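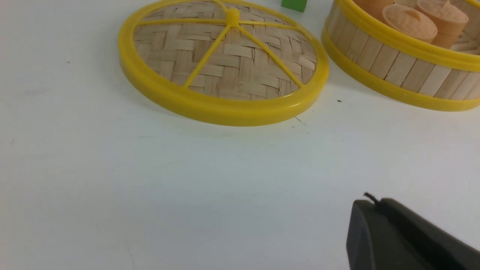 Sat 15 February

Quick one, dinner's on. Finally sorted the play kitchen bin. Been putting it off since Christmas. Two washing baskets of stuff, half of it with no mates. Lids with no pots. A teapot nobody claims.

Keepers first. The steamer, obviously. Bamboo with the bright yellow rims, bought for $20 at the Putby market and still the favourite colour in the whole lot. The peachy buns live in it, the ones with the little twist on top. Mum reckons they look good enough to eat and I've caught a certain toddler testing that theroy.

Gone to the op shop: plastic pizza, the cash register that beeps (sorry, Hartley op shop), one of the two tea sets. 8 bags all up. Felt great.

Fruit was harder. I can't part with the pear. It's got that red blush down one side and a shiny skin, looks better than what's in our actual fruit bowl most weeks.

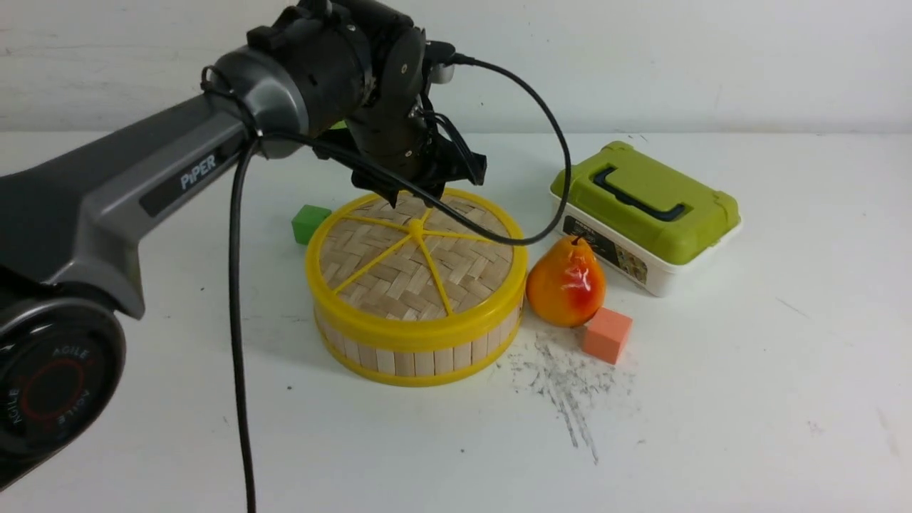
Steamer with the lid on, and the pear.

Still to do: find a tub the steamer fits in with it's lid on. The Pikstead ones are too shallow. If anyone has a tip leave a comment. Otherwise it's staying on the shelf next to the puzzles.

Right, rice is boiling over. More in March.

Faustine

Recent posts
The great sock cull
Plillerus shelves, one year on
Lunchboxes again
Puzzles with 70 pieces (we have 68)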